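Keeping the picking cell running: cables, clamps and the bin that moves

Posted August 25, 2025
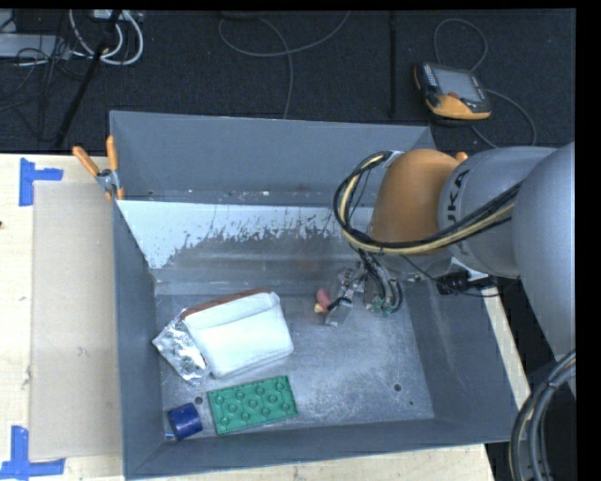

Mireille Sayegh wrote under the last post that she would sort out the cables before touching anything else on a cell like ours, as a dress pack that rubs will give you faults you can chase for weeks. She also wanted to know why the bin is clamped to the table and not bolted.

I'll take the cables first, as she was right about them and I had put it off.

The cell is a KUKA arm next to a wooden table with a metal bin on it. The arm reaches in from one side and picks things out. Tamer Sleiman and I look after it, which mostly means I look after it and Tamer fixes the part I can't. We call it Livton, after the road the first workshop was on. The items in the bin change all the time: white packages, foil packets, a green block with studs on it, a short blue cylinder. The point is to have shapes that don't behave alike. A rigid block is easy to program for. Foil is a pain.

Cables

The bundle runs along the forearm, under the orange wrist housing and up to a small bracket on the other side. When I set it up in April I left too little slack in the loop. It looked tidy and it was wrong. With the wrist turned to the far end of its travel, the bundle went tight and pulled on the bracket. We got a gripper fault on one pick in 200, more or less at random, and I spent two evenings in the program looking for a mistake that wasn't there.

Tamer found it by jogging the wrist slowly by hand from the pendant with the gripper signal up on the screen. At the end of the travel the signal dropped out. Back off a little and it came back. One of the wires had a break inside the insulation and nothing showed on the outside.

We replaced the whole run, not only the bad wire. Then I did what I should have done at the start, which was to put the wrist at both ends of its travel and tie the bundle with the arm in each of those positions, checking one against the other. The loop now sticks out more than I like. I have to keep it clear of the rim of the bin on low picks, so there's a line in the program that limits the wrist angle below a certain height. It costs a few picks in the corners. I can live with that.

The air hoses got the same treatment. They bend down the side of the gripper, and the bend has to be wide enough that the hose doesn't kink when the fingers go low. If the gripper closes slowly, look at the hose before you look at the valve. I keep relearning this one.

The bin

As for Mireille's other question, the bin is clamped because it has to come off. We swap it for a deeper one every so often, and bolts through a wooden tabletop would be worn loose by now. Orange-handled spring clamps go on in a minute. They do creep, though. The arm touches the wall now and then, and each touch is a small push.

So the position gets checked at the start of every session. I bring the arm down to a taught point just inside one corner, then the opposite corner, at low speed, and look at the gap. If the gap has changed by more than 3 mm I move the bin back and clamp it again. If it's less I leave it alone. I used to shift the program frame to match the bin instead, and after a few weeks of that I no longer knew where anything was supposed to be. Put the bin back where the program thinks it is. It's slower on the day and saves a lot of arguing later.

There's blue tape at two corners of the flat board beside the bin for the same reason. Tape isn't precise, but it gets the board back to nearly the right place before I measure, and it peels off when the layout changes.

The bin itself is in poor shape. The coating on the rear slope is worn down to the metal in patches and the floor is scuffed all over. Suha Awwad asked if we could repaint it, and for now I'd rather not. Fresh paint shines, and the detection was tuned on the dull surface. I file down any raised edge I can feel with a fingernail so it doesn't catch on packaging, and that's it.

Gripper

The finger plate is the part that takes the knocks. I check it for bends with a straightedge and check the screws with a torque driver. Imad Kassab marks each screw head with a paint pen after tightening so you can see at a glance if one has turned. I thought that was fussy until I found one a quarter turn out.

The count on the current set of fingers stood at 1,181 picks this morning. The last set came off after a crash, so I have no honest wear figure to give anyone yet. I'll keep counting.

Start of session, in the order I do it:

Check the clamps by hand.
Walk the arm to the two corner points.
Turn the wrist to both ends of travel and watch the cable loop.
Open and close the gripper ten times with nothing in it.
Run one slow cycle, then go to full speed.

It takes around 52 minutes if the bin needs moving, much less if it doesn't. The wrist check is the new one and I haven't skipped it since the cable went.

Still to do: the floor cables. They cross the carpet behind the table and I'd like them in a channel before the next bin swap. Tamer has a length of it left over from the Nosden job and says it's long enough. I haven't measured it yet.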